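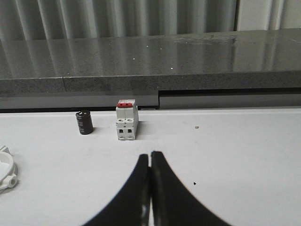

Plevano 電動グリッパキット 設置・調整ガイド
第4章 手首カメラの調整と部品の教示

本章では、グリッパ本体の取り付け(第3章)が完了した状態から、手首カメラの調整、作業面の登録、把持対象の教示、試験動作までの手順を示す。対象は Torketti コントローラに接続した標準フィンガ仕様である。Grondlow 製アダプタを介して取り付けた場合は、4.2 の前に付録Bの座標補正を済ませること。

4.1 作業前の確認

注意:フィンガの可動範囲に手を入れる作業では、必ず駆動電源を遮断する。制御電源のみの状態でも、ばね力によりフィンガが動くことがある。

1. 非常停止ボタンを押し、駆動電源が遮断されることを確認する。
2. フィンガ固定ねじに緩みがないか点検する。
3. カメラケーブルが手首の回転で引っ張られないことを、手動で関節を動かして確認する。
4. レンズ面を乾いた不織布で拭く。溶剤は使用しない。
5. 非常停止を解除し、操作画面の「状態」欄が「待機」になるまで待つ。

注記:フィンガ先端の高さは、カメラ映像上でわずかにずれて見えることがある。映像だけで取り付け不良と判断せず、4.5 の先端検査を行うこと。

4.2 カメラ視野の調整

1. 「保守」→「カメラ」→「ライブ表示」を開く。
2. フィンガを閉方向へ低速で動かし、左右のフィンガが映像の下部中央に位置することを確認する。
3. 左右に偏っている場合は、カメラブラケットの調整ねじを緩め、フィンガ間のすき間が映像の中心線に重なる位置で仮締めする。
4. フィンガを全開にし、視野の奥側に作業面が映っていることを確認する。
5. 調整ねじを本締めし、再度ライブ表示で位置を確認する。
6. 「視野を保存」を押す。

注意:視野を保存した後にブラケットを動かした場合、教示済みの部品データはすべて無効になる。4.3 からやり直すこと。

4.3 作業面の登録

作業面には、平らでつやのない単色の面を使用する。白色の天板では、黒いフィンガおよび濃色部品の輪郭を検出しやすい。奥に光沢のある石材や波形の壁面などがある場合は、検出範囲から除外する。反射の縞が部品の輪郭として検出されることがある。

1. 作業面から部品をすべて取り除く。
2. 「作業面」→「新規登録」を選択する。
3. 照明を運用時と同じ条件にする。
4. 検出範囲の枠を天板の内側に合わせる。天板の縁と、その奥の面を枠に含めないこと。
5. 「背景取得」を押す。完了まで手首を動かさない。
6. 取得結果に赤い点が表示された場合は、汚れまたは異物を示す。天板を清掃し、手順5を繰り返す。

注記:天板の薄い擦り傷は通常、検出に影響しない。小さな点状の汚れは部品の影と誤って結合されることがあるため、拭き取るか、「除外点」に登録する。

4.4 把持対象の教示

立てて置いた円筒形の電解コンデンサと、回路遮断器を例に手順を示す。付属の部品ライブラリを使用する場合も、手順4以降は省略できない。

1. 対象を作業面の奥側に立てて置く。2個以上を同時に教示する場合は、フィンガが入るすき間を空けて並べる。
2. 遮断器はレバーと端子穴のある正面をグリッパ側に向ける。
3. 「教示」→「部品」→「輪郭取得」を押す。
4. 表示された輪郭に影が含まれていないか確認する。含まれている場合は「影補正」の値を1段ずつ上げる。
5. 把持位置を指定する。円筒形部品は胴部の中央、遮断器は左右側面の平らな部分とする。段差やリブの上は指定しない。
6. 把持力を設定する。初期値は全部品共通で1000であり、外装スリーブのある部品では下げて使用する。設定値は内部単位で、力の単位には換算できない。
7. 部品名を入力し、保存する。

注意:遮断器のレバーを把持位置に指定しないこと。操作部に荷重がかかり、開閉状態が変わるおそれがある。

注意:充電された状態のコンデンサを教示および試験に使用しないこと。極性端子に触れる位置を把持してはならない。

注記:検出範囲の端で一部しか映っていない部品は、教示対象として登録できない。リング形の樹脂部品など、穴や突起を持つものは、全体が映る位置へ移してから輪郭を取得する。

4.5 先端検査と試験動作

1. 作業面から部品を取り除き、「保守」→「先端検査」を実行する。
2. 判定が「補正可」の場合は「適用」を押す。「不可」の場合はフィンガを取り付け直す。
3. 教示した部品を1個だけ置き、速度を低速に設定する。
4. 「試験動作」を押し、接近、把持、上昇、下降、解放の順に動作することを確認する。
5. 同じ動作を3回繰り返し、停止やエラーがなければ登録を有効にする。
6. 部品を2個並べ、手順4を繰り返す。隣の部品にフィンガが接触する場合は、接近角度を変更するか、部品間隔を広げる。

4.6 エラー表示と処置

E-978 輪郭が閉じていない
部品が検出範囲からはみ出している、または隣の部品と影が重なっている。位置を直し、4.4 の手順3から再実行する。

背景不一致
背景取得後に照明または天板の位置が変わっている。4.3 を再実行する。

把持位置なし
指定した面がフィンガの開き幅を超えている。部品の向きを変えるか、幅広フィンガ(別売)に交換する。

処置後も同じ表示が続く場合は、操作画面の「記録出力」でログを保存し、Pattinasarany サービス窓口へ送付する。ログには本体の製造番号とファームウェア版数が自動で付加される。

改訂:2019年10月19日 4.4 の注意事項を追加、4.6 の処置を修正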